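Wotel 76 Hardside Spinner: Long-Term Review

The Wotel 76 is a checked-size hardside case sold in one shell thickness and six colors. It sits in the middle of the Wotel range, above the cabin model and below the trunk. I have used one since May, mostly on rail and short-haul flights, with two long-haul trips. The case was bought at retail price.

Shell

The shell is molded in two halves with a rounded profile and no corner guards. Flex under hand pressure is moderate at the center of each face and low at the edges. This is normal for the class. A stiffer shell would crack sooner on a hard drop, and a softer one would let the contents take the load.

After 12 flights the finish has fine scratches on both faces and one deeper gouge near a rear corner. The gouge does not go through. Scratches are more visible on the glossy colors than on the matte black, and buyers who care about this should choose accordingly.

Zipper and lock

The main closure is a double-coil zipper. It runs freely on the straights and needs a second hand at the corners when the case is packed full. I lubricated it once with dry wax, which helped for a few weeks.

The lock is a three-digit combination type. The dials have firm detents and have not drifted. The reset button is recessed and needs a pen tip. The instructions for resetting it are printed in gray on a lighter gray and are hard to read in a hotel room.

Wheels

There are four twin spinner wheels. On smooth airport floors they track straight and make little noise. On the brick sidewalks outside Wimbridge station they are loud and the case pulls to the left, so I tip it onto two wheels there. Hair and thread collect on the axles – a seam ripper clears them in a few minutes.

Wheel housings are fixed with screws from inside the lining, behind a zipped panel. That makes replacement possible at home. A pair of wheels costs a little more than it should, but they are in stock.

Handles

The telescoping handle has three stops. Play at full extension is noticeable and has not increased. The carry handles are sprung and sit low against the shell, with enough clearance for a gloved hand.

Graphics

Styling across current hardside cases has moved toward printed text and small icons. This is a matter of taste. Print on a flat face takes the most abrasion, so expect lettering to wear before the shell does. 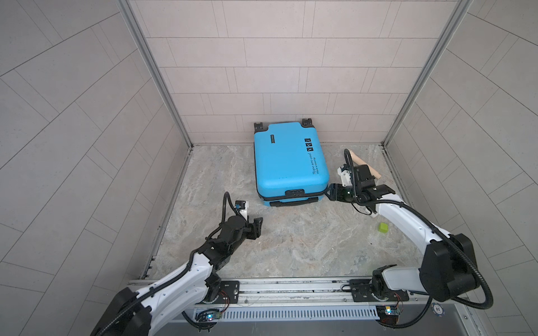 Interior

The split is even, with a zipped divider on one side and crossed straps on the other. The straps use plain side-release buckles. Lining fabric is thin but the seams are taped. There is one flat pocket, too shallow for shoes.

Comparison with the Flitia

The Flitia costs 60 dollars less at 127 dollars. It has a better handle and worse wheels, and its lining is glued down, so a failed wheel means a new case. For two trips a year I would buy the Flitia. For monthly use the Wotel is the better purchase.

Rating

Shell: 4 of 5
Closure: 3 of 5
Wheels: 4 of 5
Handles: 3 of 5
Interior: 3 of 5

Last updated September 2026. The wheel section will be revised when the first set is replaced.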